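November 18, 2022

Equipment budget, second pass. Coffee number lost track of.

Where we left it in August: Wenche wanted two complete arms with hands, I wanted one complete arm and a second arm with a cheap gripper, and Brendan wanted us to stop using the word "complete" until somebody had read the quote to the end. Brendan was right, which he has mentioned since.

The Vasiliauskas quote covers arms and hands. It does not cover the wrist adapters, the cables between the wrist adapters and the hands, or the controller license for the second side. These are on page 14, in a font I would call shy. Asked Valdis to write back and get one price with everything in it, delivered, with power supplies. He has done this before with Todska and came away with free mounting bolts, so hopes are high.

Todska is still in the running. Their hands are simpler and the fingers come off with one screw, which matters if you have met our students. Lead time is worse. Their sales guy keeps offering a demo day and I keep saying send the spare parts list first. No list yet.

Meanwhile the kitchen tasks carry on in simulation, where nothing has a lead time. Aiman's current one is the fruit and the cutting board, right hand on the fruit, left hand up and out of the way.

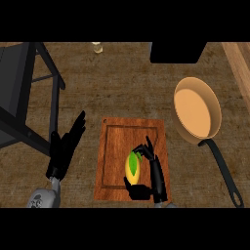

Do we need two hands with full fingers, or can the left one be a gripper?

The honest position is that it depends on which tasks survive the cut. For pick and place, a gripper on the left is fine and saves us a good chunk of money. For anything where one hand steadies and the other works, Aiman thinks a gripper will do most of it and Wenche thinks it will do the boring part of it. Agreed to let the sim settle it: same task list, left hand swapped for a gripper model, compare before we sign anything.

Aiman needs 300 runs per setup before he'll give an opinion. Hòa says the Otik machine can manage that if no one else touches it. Everyone in the room promised not to touch it in the tone people use for diets.

Other lines on the sheet:

Table. The old bench flexes when you lean on it, so it will flex when an arm leans on it. Brendan can weld a frame. Materials only, $344, and he wants it noted that his labor is a gift.

Spares. We had zero in the last budget and spent the whole summer waiting on a finger joint. Putting in one full set of fingertips and tendons per hand. If finance cuts this line I am forwarding them the summer's emails.

Service contract. Unside offers a yearly one for either make. Read the terms twice. As far as I can tell they promise to answer the phone. Leaving it out for now, Wenche objects, objection recorded.

Kitchen props for the real setup. Still not a budget line. Wenche says bring stuff from home. I am not bringing my good pan.

To do:
Valdis — all-in price from Vasiliauskas, in writing
Aiman — gripper model on the left side, start runs
Hòa — put a sign on the Otik machine
Me — chase Todska for the parts list, redo the sheet with adapters and cables in it
Brendan — measure the doorway before welding anything wider than the doorway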